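Household Textiles, Unit 4: Laundering and Storage
Notes by Anahera Lowther

Reading: Kerslake, chapter 2. Bring your fiber cards on Friday.

1. Sorting

Sort by fiber first, then by color. Cotton and linen can take hot water and a long spin. Wool and silk can't. Blends follow the weaker fiber, so a wool and cotton mix is washed as wool.

Dark dyes are the ones most likely to bleed. Test an inside seam with a damp white cloth before the first wash. If color comes off, wash the piece alone.

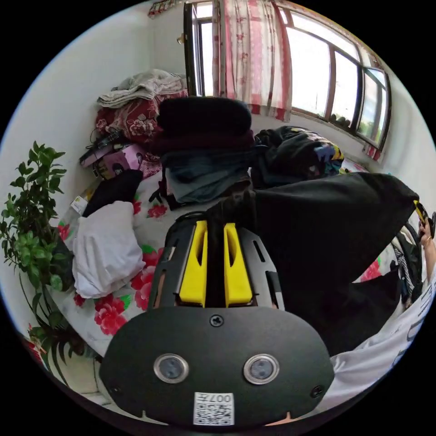
Black fabric, held up and stretched.

2. Drying

Tension matters more than most people expect. Cloth pulled along the grain springs back fairly well. Cloth pulled on the bias does not, and a knit hung wet by one corner will stay long on that side. Dry knits flat.

The Harawira samples are all cotton, 23 pieces, cut from one bolt. Weigh yours dry, wet and after spinning. A piece that weighs 540 grams dry may hold around 900 grams of water before the spin.

3. Bed linen

Wash sheets weekly in warm water. Printed sheets last longer if turned inside out - the print sits on the surface and rubs against the drum.

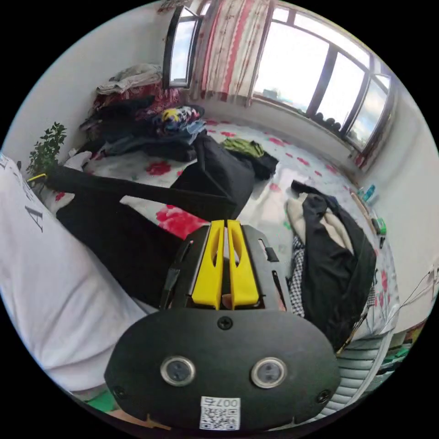

Pillowcases pick up skin oil faster than sheets and can be changed twice as often. Skip fabric softener on both. It coats the fiber and cuts down how much moisture the cloth takes in.

4. Storage

Store clean and fully dry. Starch attracts silverfish, so leave it out until the piece is going back into use. Refold long-stored linen every few months along new lines.

Lab sheets go to Tayla Bolger by the end of class.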